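# The Black T-Shirt Problem, and Other Things I Learned at the Folding Table

I own too many black clothes. I'll say that up front so you know who you're dealing with. Tees, leggings, two cardigans I can't tell apart until I'm wearing one of them, and a pile of tops that all come out of the dryer as one big knot. 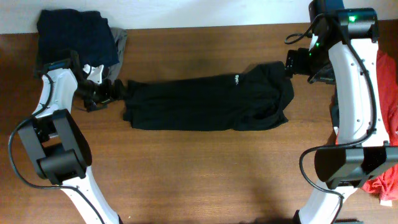 For years my system was the armchair. Clean laundry went on the armchair, and then I dressed from the armchair until it was empty, and then I did laundry again. It worked! It also meant I showed up to my cousin's engagement lunch in April looking like I'd slept in a gym bag, and my mother picked a piece of lint off my shoulder in front of everybody and didn't say a word. I'd have preferred a word.

So I decided to learn to fold. Properly, at a table, like a grown woman.

## First, get off the bed

I had always folded on the bed, when I folded at all. I know lots of people do and swear by it. But a mattress gives under your hands, and the comforter slides, and every time you smooth one side of a shirt the other side creeps. Then there's the lying down. I have never once folded on a bed without ending up horizontal, reading the news with a sock on my chest.

A table fixes most of that. Mine is wood, and it's also where I eat and pay bills and wrap presents, so it has to be cleared and wiped first (I learned about the wiping after pressing a good blouse into a ring of maple syrup). It comes up to just under my hip bones. If yours is lower, put the basket on a chair next to you so you're at least not bending for every piece.

The other thing I love about wood for dark clothes is that I can see them. I tried folding black leggings on a charcoal blanket once and gave up when I couldn't find the waistband.

## Then, deal with the knot

I used to pull one thing out, fold it, pull the next thing out. Now I dump the whole load and do a quick rough sort before I fold anything. Tops in one heap, bottoms in another, small stuff back in the basket for later. Navy gets its own heap, because if I don't separate navy from black in daylight I will put on one of each at six in the morning and find out on the train.

I wash at Jikport, the laundromat four blocks over, and the woman who usually has the dryer next to mine folds hers while it's still warm, right there on the counter, with a speed I find upsetting. I asked her for tips and she told me to stop wringing things. I hadn't noticed that I was! But I was grabbing each shirt in the middle and hauling, and that puts a whole new set of creases into the fabric before you've even started.

Her way is to find two ends, hold one in each hand, and give a little tug outward. You don't want to stretch it, just take the slack out so the long wrinkles settle. Then lay it down and run your palm from the center to the sides. For a plain cotton tee that's half the job.

## The actual fold

There are about as many methods as there are people with an opinion, and I've tried a good few. I did the one with the pinch and the flip that looks like a magic trick. (I can do it. I can do it one time in five.) I bought a plastic folding board from a company called Alline, and it made lovely identical rectangles, and it also made a clacking noise that sent my cat under the stove. It lives behind the bookcase now.

What I've landed on is boring. Shirt face down. One side in toward the middle, sleeve back over itself. Same on the other side. You end up with a long strip. Smooth it, because this is your last good chance to, and then bring the hem up toward the neck, and once more if your drawers are shallow like mine.

The long strip stage is where I always went wrong. One end would be nice and straight and the other would be a mess, all bulge and corner, usually because a sleeve had wandered off under there or a bit of hem had flipped up. And I'd fold it anyway! I'd think, well, it'll flatten out in the drawer. Friends, it does not flatten out in the drawer. Now if one end looks lumpy I open it back up and look for the culprit. It takes a few seconds, and it's almost always a sleeve.

A word on labels. So many tees have the size and washing stuff printed right on the fabric now, inside the neck, and I've come around to them. They don't itch, and on a black shirt that little bit of pale print is the fastest way to work out which end is up and which side is in. I look for it first. My oldest shirts have lost theirs completely and I have to go by the seams, like an animal.

## Slippery stuff

Cotton is easy. Cotton wants to help. It's the stretchy and silky things that made me want to go back to the armchair.

I have one black top from Hernine, bought on sale, that's some kind of slinky knit, and it pours off the table if you put it anywhere near the edge. My trick is to work in the middle and to fold that kind of thing fewer times. One fold lengthwise, then a loose roll. It isn't pretty but it stays put. Leggings I fold one leg over the other, tuck the little point at the seat in so the long side runs straight, and then fold in thirds.

Sweaters I fold big and stack flat. Please don't hang them. I hung both cardigans for a winter and they grew.

## The stack

I used to build one tower per load, and by the time I'd carried it down the hall it was a heap again. I keep my stacks low now and set them off to the side of the table, folded edge toward me, so I can slide a hand under and lift the whole thing. Dark blues in one pile, blacks in another, anything with a color on top so I feel like a cheerful person when I open the drawer.

I did have a week of filing everything upright, which looks gorgeous in photos. My drawers are too deep for it, and once I'd taken out two shirts the rest keeled over — if yours are shallower and you own a lot of tees, give it a go. I got a set of cloth dividers from Nkuna that helped a bit. They hold my socks now.

## How long does all this take?

I timed myself, of course I did. On Monday, 11/4/24, with coffee and the radio on, I did a full load of mostly darks in 27 minutes, including matching socks and one break to argue with the cat about sitting on the warm pile. When I started it was closer to an hour, and I hated every shirt.

I don't hate it anymore. I wouldn't say I look forward to it either, but there's something nice about standing up with both hands busy and nothing to read. I've worked out a couple of things at that table that I'd been chewing on for weeks, including what to say to my landlord about the radiator.

The armchair is just an armchair now. I sat in it last night, for the first time since I moved in, and it's pretty uncomfortable. I may need a new chair.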